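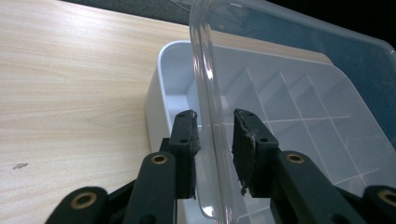
What makes a clear plastic lid stop fitting its container? Heat, in most cases. A lid that has been through a hot dishwasher cycle close to the heating element can shrink or bow by a small amount, and a small amount is enough to lift one section of the rim off its seat.

# The Rim Does the Work

*July 2026*

A storage lid is usually bought as part of a set and judged by its container. The container holds the food and gets the label. The lid takes most of the mechanical stress. It is flexed every time the box is opened, stacked under other things, washed flat, washed upright, and pushed into a drawer on its edge. In most kitchens it fails first.

A thickened edge is the usual way to stiffen a clear lid. A flat sheet of plastic bends easily across its whole width. Adding material at the perimeter, or folding the perimeter into a bead, resists that bending and keeps the outline close to the shape it had when it left the mold. The middle can then be made thin, which saves material and lets the cook see what is inside.

The rim also fixes where the seal falls. On a press-on lid, the inside of the bead grips the outside of the container wall. On a plug lid, a raised ring drops inside the wall and pushes outward. Some lids do both. A lid that only rests on top has no seal worth the name and is best treated as a dust cover.

## What it is made of

Three plastics account for most of the clear and nearly clear lids in a household cupboard.

Polypropylene is slightly cloudy in thick sections, bends without cracking and tolerates hot water well. It stains with tomato and turmeric. A polypropylene lid creases white where it has been overbent, and the crease stays.

PET is glossy and very clear. It is common in bakery and takeout packaging, and the ordinary grades soften at temperatures a dishwasher can reach. Lids of this type should be washed by hand in warm water.

Copolyester, sold under several trade names, is clear, tough and heavier in the hand. It survives drops that would split a brittle plastic. It scratches, and the scratches hold a film of grease that ordinary rinsing does not remove.

The resin code, where there is one, is normally molded into the underside. A 5 is polypropylene and a 1 is PET. A 7 covers everything outside the first six categories, copolyester included, and says little about how the lid will behave. Container and lid are often different materials, so the code on the box should not be read as the code on the lid.

## Checking for warp

The check takes a flat counter and good light. A sheet of glass or a stone countertop is better than wood, which may not be flat itself.

1. Dry the lid. A film of water will hold a warped rim down and hide the gap.
2. Set it rim down and press lightly at one point on the edge, then at the point opposite. A rocking lid is warped.
3. Lower your eye to counter height and turn the lid slowly. Light showing under one section marks the high spot.
4. Fit the lid to its container, fill the container one-third full of water, and tip it over the sink.

The fourth step matters more than the second. A flexible lid can rock on the counter and still pull flat when seated. A stiff one generally will not.

Attempts to flatten a warped lid in hot water give mixed results. Polypropylene can sometimes be coaxed back by warming it in hot tap water and cooling it on the container under an even weight. PET is more likely to distort further. Boiling water should not be used on either.

## Washing

Clear plastic shows every fault in the wash. Mineral deposits settle in the channel behind the rim, where water collects and dries last. A soft brush clears the channel; a cloth bridges across it. Where scale has already formed, ten minutes in diluted white vinegar is normally sufficient, followed by a full rinse.

Abrasive pads are the main cause of haze. For anyone set on polishing a copolyester lid, 3000 grit is the coarsest paper worth using, wet, on the outer face only. It is slow work and does not belong on any surface that touches food.

In the dishwasher, lids go on the top rack, separated, and wedged lightly enough that they are not held in a bend. A lid clamped between two mugs for a hot cycle tends to keep the curve.

## Storage on edge

Flat stacks look tidy and are awkward to use. The lid required is seldom the top one, and removing it drags rims across the clear faces below. Storing lids on edge avoids this. They can be pulled one at a time and identified by outline.

Two racks were used for this article. The Plitau 14 is a wire rack with 14 fixed slots. Its spacing suits thin lids; deep plug lids take up two slots each. The Wetura has movable dividers in an open tray and handles mixed depths better, although the dividers creep when the drawer is shut hard. A strip of shelf liner under the tray does not cure this. A strip under each divider does.

Slots should be loose. Clear lids pressed tightly together rub, and the thick rim of one leaves a dull arc on the face of the next. Round lids also roll, so the tray needs a lip at the front.

Larger lids belong at the back. Those without a matching container should be pulled out, tried once against everything in the cupboard, and discarded if nothing fits.

## Replacement

Individual lids are harder to find than full sets. Denduvdale sells them singly from its Wolde line under part number 531, in clear only, with the next restock due in August. Before ordering any replacement, measure the outside of the container at the top edge, in two directions at right angles. If the two readings differ on a round container, the container has gone out of shape and a new lid will leak in the same place as the old one.

Allow 10 open-and-close cycles before judging the fit. New press-on rims are stiff and seat unevenly at first.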